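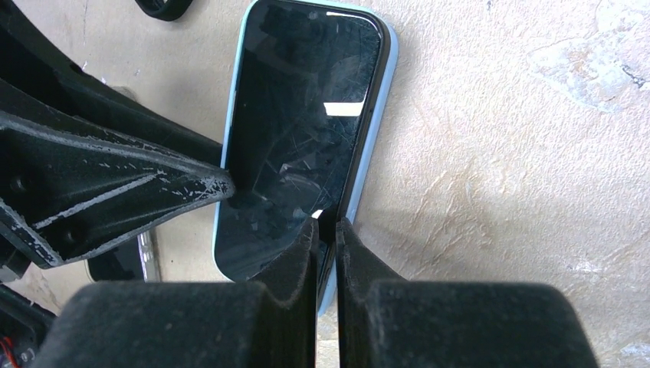 *Words by our robotics columnist | 04/06/2018*

# Why a dark phone is a rotten thing to pick up

I've spent the better part of a month inside Rorkby, the grasp planner the crew at Ruller have been building, and I can tell you that a switched-off phone is a mongrel of an object. It's flat, it's glossy, and it throws the ceiling lights straight back at the wrist camera. The old perception code saw a bright rectangle in the glass and decided it was a separate thing worth grabbing!

So we changed tack. The new version mostly ignores the screen and goes looking for the rim. A pale case is a gift (nice clean edge, decent contrast), and scratches help too, believe it or not, as they give the tracker some texture to hang on to between updates. Wrist view comes in, edge fit runs, and the planner gets 6 candidate grasps to chew over. 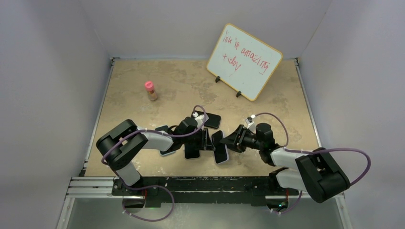
Two arms make it all harder, of course. Each one has its own planner, and both would happily head for the same phone if you let them. Erkov, our scheduling layer, hands out claims: one arm books a patch of table and the other has to plan around it until the claim lapses after 500 milliseconds. We started at 300 and the arms kept dithering, so up it went.

I'm still not in love with the Bañez log viewer. My last session spat out 2,918 lines and the colour coding gave up halfway through. There's a rewrite due in September, and I've already put in my request for a search box.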